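Eltska Newsletter – Simulation and Grasping
20 Jul 2022

Dikgate halted on pre-grasp contact: what we found and what changes

Readers who use the Dikgate test set will have noticed that it was taken down in June and came back with a different version tag. Several people wrote to ask what happened. Innes Dunbar put together most of the notes this item is based on, and Edem Abubakari checked the numbers.

Dikgate is our set of simulated clutter episodes. Each one drops a handful of objects onto a flat surface, picks one as the target, and asks the controller to get the gripper around it and lift. The surfaces and objects are swapped from episode to episode so that the vision side can't lean on one background. We use the set to decide whether a controller build is fit to go onto the arm in the Varela cell, where people work within reach of it between runs.

That last step is why the fault matters. A build that passes Dikgate gets a speed limit in Varela based on how it behaved in simulation. If simulation says the fingers don't hit anything on the way in, the build is allowed to approach faster. For one build, simulation said so and it was wrong.

The build was the third release candidate of the Rireck controller. It ran 1516 episodes and came back with a clean contact report: no unplanned contact before the fingers closed. Nicanor Lozano moved it to Varela the next morning. On an early grasp in the cell, the left finger caught a piece of plastic pipe lying next to the target and kept pushing. The pipe bent, came free and went over the edge of the table on the operator's side. The force limit on the wrist did not trip, as the load never reached it. Aurelio Mendoza was at the console and pressed the stop. The guard panel was closed and there were no injuries. The finger pad had to be replaced.

It was logged as a safety event all the same. The arm was locked out for the rest of that shift and Rireck was rolled back to the release before.

The first guess was calibration in the cell. Edem spent a day on it. The camera mount was fine and the wrist offset was fine. The gripper was opening to the width it was told to open to. Replaying the cell log showed that the controller had planned to pass close to the pipe and had treated it as something it would clear.

So we went back to the simulated runs and looked for episodes with the same kind of layout: a thick target with something thin and rigid next to it. The contact report was no use for this, since it was blank, and Innes went through the wrist renders by eye. It took her two days to get through enough of them to be sure of the pattern. 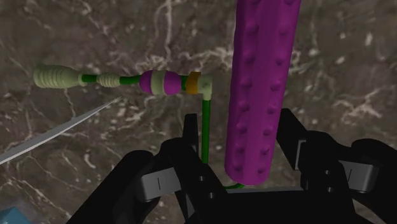
Wrist render from a Dikgate episode. The slim green rod runs parallel to the purple object and passes behind the left side of the gripper.

The episode in the render is a good one for explaining the problem. The open fingers are on either side of the purple object, and the left fingertip is just to the left of the rod. Close from that position and the gripper is dealing with two things, the thick one it may be after and the thin one beside it. The rod is also part of a longer jointed piece, with an elbow and a run of colored beads and collars leading off to the left, so a push on one end can move the rest.

A contact report ought to have a lot to say about layouts like this one. Ours had nothing to say about any of them.

The cause was in how jointed objects were loaded. When an object in Dikgate is made of several parts, the loader builds a collision shape for each part and gives every shape a group number. Contacts inside a group are ignored, so that neighboring parts of the same object don't report touching each other all the time. That is normal and we want to keep it. In the June update we changed the group numbers to free up space for larger scenes, and the range given to jointed objects ended up overlapping the one reserved for the gripper. Any jointed object that drew a number in the overlap was treated by the contact report as part of the gripper itself.

The physics still worked. The fingers pushed the parts and the parts moved. Only the report was blind. If you watched an episode play you would see a rod get shoved sideways, and then the summary would say there had been no contact. We don't watch many episodes play, and that is a fair criticism of how we were working.

There was a second fault behind the first. The Rireck candidate had been tuned against the same report. Its approach margin, the gap it tries to leave between a fingertip and anything that isn't the target, had been reduced in steps for as long as the report stayed clean. With jointed objects missing from the report there was little to stop it. By the time of the candidate the margin beside thin parts was close to nothing. The controller had learned from our own numbers that pipes and rods cost nothing to brush against.

Ragnheiður Gunnlaugsson rebuilt the report from the saved states without the group filter and then removed the true internal contacts by object name. Of the 1516 episodes, 42 had finger contact with a non-target part before closing. In 20 of those the finger kept moving after first touch, the same behavior we had in the cell. All 42 involved jointed objects. Single-piece objects were reported correctly throughout, so the update had passed the short regression check, which has no jointed objects in it at all.

What has changed

The group ranges no longer overlap, and the loader now refuses to start if two ranges share a number. Before, it printed a warning in a log that gets long very quickly.

The contact report is produced twice, once from the engine's own events and once from the saved states. If the two disagree on any episode, the whole run is marked as failed. This makes a full run slower. We tried it on a sample of episodes first and decided we could live with the extra time.

The regression check now includes 40 episodes chosen by Innes, all with jointed objects lying next to or across the target. In a few of them contact can't be avoided with a straight approach. A report that comes back clean on those is itself a failure, and that is the part of the check we expect to get the most out of.

Approach margin has a fixed floor. Tuning can raise it but can't go below it, whatever the report says. The Rireck group weren't happy about this at first – it costs them some grasps in tight clutter – and the value may be revisited once there are more runs with the repaired set.

In Varela, simulation results no longer set the approach speed alone. A new build starts at the lowest limit and stays there until it has done a set of cell grasps with jointed parts on the table. Someone has to sign for the change in speed, and it can't be the same person who moved the build over. Aurelio has also asked for a raised lip on the operator's side of the table. It has been ordered and is not in yet. Until it is fitted, please stand at the console end when the arm is live, even with the guard panel closed.

The wrist force limit is still an open question. It is set to protect the arm, and a light part can be pushed a long way before that limit is reached. Lowering it causes stops during ordinary lifts. Edem is looking at a separate, lower limit that applies only on approach and switches off once the fingers begin to close. He has it running in simulation, though we are holding off on any result until the new report has been in use for longer.

If you have used Dikgate

Results from the version released in June should be treated as unreliable wherever they concern contact. Grasp success figures are probably fine, as they are taken from object height after the lift and don't use the report. We haven't checked every case. Anything from before the June update is unaffected.

You don't need to download the scenes again. The objects, surfaces and layouts are the same, and only the loader and the report tool have been replaced. If you kept your saved states, Ragnheiður's script will rebuild the report from them without rerunning the episodes. If you kept only the summaries, the runs have to be done over.

Two outside groups have told us they tuned on the June version. We have sent both of them the list of affected episodes. If you are a third, please write to Innes before putting anything on hardware, and include the version tag from the first line of your run log.

The rebuilt report for the Rireck candidate is in the shared results folder next to the original, with the 42 episodes marked. The original has been left as it was.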